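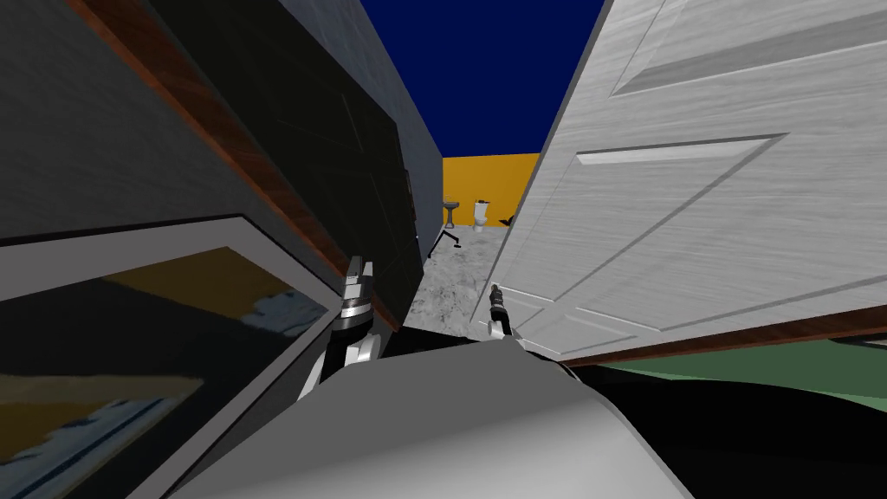

Kvaran 2 is out, and we've been giving it a good workout

If you've been on our list for a while you'll remember Kvaran, the home simulator from the small team at Jornance. You load a furnished house, drop in a two-armed robot, and let it practice chores long before anybody risks a real kitchen. Version 2 arrived in January and Emiliano Cáceres has barely closed it since.

The big news is the houses. The new pack has 34 of them, and they feel lived in! There are doors that swing into your path, tight gaps between big pieces of furniture, and bathrooms at the far end of a long room. Our old driving policy, which did fine in the tidy layouts of the first release, got stuck in its very first hallway. Emiliano was delighted. (So was I, once he'd explained why.)

Then there's the cabinet work, my own favorite part. Every drawer and door now has a proper handle or knob, and you can set how stiff each one is.
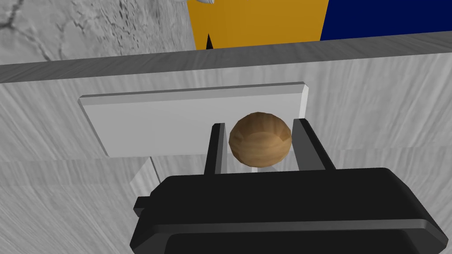
Round knobs are the ones to try first. A bar handle forgives a sloppy approach, but a ball wants the fingers lined up on both sides before they close, and Kvaran 2 lets you replay those last few inches from the wrist camera as slowly as you like. We ran 2,079 pulls over 11 evenings on one desktop machine and it crashed only once, during a save.

A few grumbles. Loading a large house takes almost 2 minutes, the marble floors look the same in far too many rooms, and the manual still describes the old menu. Oluf Ásgeirsdóttir, who looks after support at Jornance, tells us a new manual is being written and that the Brasus arm will be added to the robot list in the next update.

The trial covers two houses and doesn't ask for a card. If you'd like to see the full pack, come by the Zernstead workshop on any open evening and Emiliano will happily hand you the controls. Bring your own robot model if you have one, and leave yourself plenty of time!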